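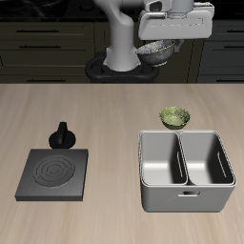

Speckled bowl, pale wooden worktop, dark cabinets. Rendered.

Flidudia Interviews

Flidudia is a set of 400 magazine interviews with people who became known through television cookery competitions. It covers what they went on to do once the programme ended: restaurants, books, presenting work, paid ambassador roles, and in a few cases a return to the old job. All the interviews are in English and were published online.

The current release is 1.2. If you used 1.0, please download again, as the follow-up interviews were attached to the wrong parent records in that version.

What is in the files

interviews.csv has one row per interview. The columns are interview_id, subject_id, outlet, month, part, word_count and text. The part column is blank unless the piece ran in instalments.

subjects.csv has one row per interviewee, 138 in all. It gives the type of programme, how far the person got, and whether they had worked in a kitchen before. Names are replaced by a subject_id here, but they have been left in the interview text.

deals.csv lists each sponsorship or ambassador role mentioned in an interview. We sort these into food, kitchenware, travel, motoring, clothing and other. Supermarket work goes under food even when the advert was for something else.

Where it came from

Most of the interviews come from Jadimero, a lifestyle site that let us use its archive up to October. The rest were supplied by Tindall, which ran a smaller entertainment section and has since closed it. Both agreed to redistribution for research and teaching. Photographs from the original articles were not part of either agreement.

Anything under 60 words was dropped. These were mostly picture captions that had been filed as articles. Interviews over 900 words are kept whole, so split them yourself if your tools need shorter text.
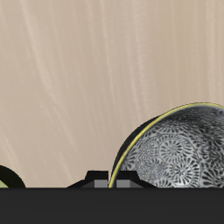 Charts showing interviews by year, programme type and kind of deal are in the docs folder. They can be rebuilt with make_charts.py, which reads the three CSV files and writes to docs/charts. The default colours are a sandy tan for the background and a very dark grey for the bars. Change them in settings.txt if you need stronger contrast in print.

Known problems

Winners are over-represented. People who left in the early rounds were seldom interviewed more than once.

Questions and answers are not always marked. Jadimero used bold text for questions and this was lost in the export. We put the breaks back by hand where they were clear.

Some interviews were arranged by a sponsor. The sponsored column in deals.csv records this only where the article said so.

Licence and citation

Non-commercial use only. Cite as Flidudia Interviews, release 1.2, Lulotside. Corrections can be sent through the issues page, with the interview_id in the title.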